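Cuaderno de taller, julio

Entrada de la tarde: goma laca, muñequilla y el tablero de la cómoda

¡Por fin brilla! Escribo esto a las 19:40 con los dedos todavía pegajosos y oliendo a alcohol, pero quiero dejarlo apuntado antes de que se me olvide en qué orden hice las cosas, porque la última vez me pasé media mañana intentando descifrar mis propias notas.

Sigo con la cómoda Chaiyaporn (la llamamos así por la etiqueta que lleva pegada dentro del segundo cajón, no sabemos más de ella). Nogal chapado sobre pino, tablero superior con dos cercos de vaso y una franja mate en la parte de atrás. Thomas quería decapar y empezar de cero. Yo insistí en probar antes a reamalgamar, y me alegro muchísimo: con alcohol solo, muñequilla casi seca y pasadas muy rápidas, uno de los cercos desapareció y el otro quedó en nada. El barniz viejo se ablanda, se mueve un pelín y se vuelve a cerrar. Es una de las cosas más bonitas que se pueden ver en este oficio.

Lo que he usado:
Goma laca rubia en escamas, lote 541, disuelta en alcohol de 96 y colada dos veces por media fina.
Muñequilla nueva, lana dentro y algodón muy lavado fuera. La vieja dejaba pelusa y ha ido a la basura.
Aceite de vaselina, una gota con la yema del dedo y ni una más.
Lija del 600, ya gastada, para quitar los granitos entre sesiones.
Piedra pómez de la bolsa Ziseck, poquísima, solo para el poro abierto de la esquina izquierda.

El corte ligero me va mucho mejor que el cargado. Con el cargado notaba el tirón enseguida, la muñequilla se agarraba y me salían costillas. Rebajé a ojo hasta que corría sola y a partir de ahí, una delicia. Ochos grandes primero, luego círculos, luego pasadas rectas de lado a lado entrando y saliendo en vuelo, como un avión que no llega a pararse. Seis sesiones llevo ya, con sus descansos. Entre la cuarta y la quinta lo dejé toda la noche y se notó una barbaridad, había mermado y el poro volvía a asomar.
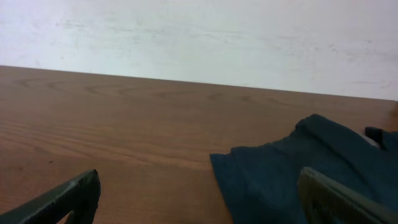
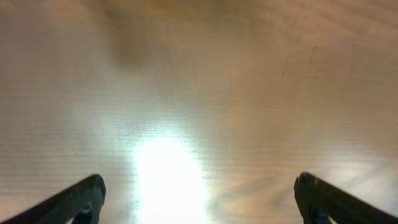 El aceite es lo que más me cuesta dosificar. Si pongo de menos, arrastra; si me paso, queda un velo azulado precioso que engaña como nada, porque parece brillo y luego no hay forma de que cure. Hoy lo he sacado con la muñequilla apenas húmeda de alcohol, en la dirección de la veta, cambiando el trapo cada poco. Cuando la estela que deja detrás dura un suspiro y se va, está bien. Si se queda mirándote, sobra aceite o sobra líquido.

Ojo con los bordes, que me conozco. Siempre cargo el centro y dejo los cantos pobres. Esta vez empecé cada sesión por el perímetro y el resultado es mucho más parejo. La esquina delantera derecha sigue un poco floja, le daré tres o cuatro pasadas más mañana antes de tocar nada.

Probé también la goma laca ya preparada de Kernus, en un retal del mismo chapado. Seca rápido y huele mejor, pero el tono tira a naranja y sobre este nogal no me convence. Para el pino del interior de los cajones, en cambio, ¡estupenda! Guardo el retal en la balda de arriba con la fecha de apertura del bote escrita detrás. Thomas, si lo ves, no lo uses para mezclar epoxi, por favor.

Humedad: ha bajado bastante después de la tormenta y el blanqueo que me salió al principio en la franja de atrás no se ha repetido. Me apunto trabajar con la ventana cerrada los días de bochorno, aunque nos asemos.

Pendiente:
Disolver otras escamas esta noche, frasco de cristal, a oscuras, agitar antes de cerrar el taller.
Dejar reposar el tablero 8 días antes de la cera. Sin tocarlo con el dedo (esto va por mí).
Preguntar en Wevton si les queda tirador de latón del modelo pequeño, falta uno en el cajón de abajo.
Teñir la reintegración del costado con nogalina muy aguada, por capas, mirando con luz de día.
Encolar la moldura suelta. Cola caliente, que es lo que lleva, y sargento con taco de corcho.

Si la moldura agarra bien, empiezo con los costados esta misma semana. Thomas se encarga de las guías de los cajones, el segundo roza al fondo por la izquierda y habrá que encerarlo o rebajar un pelo.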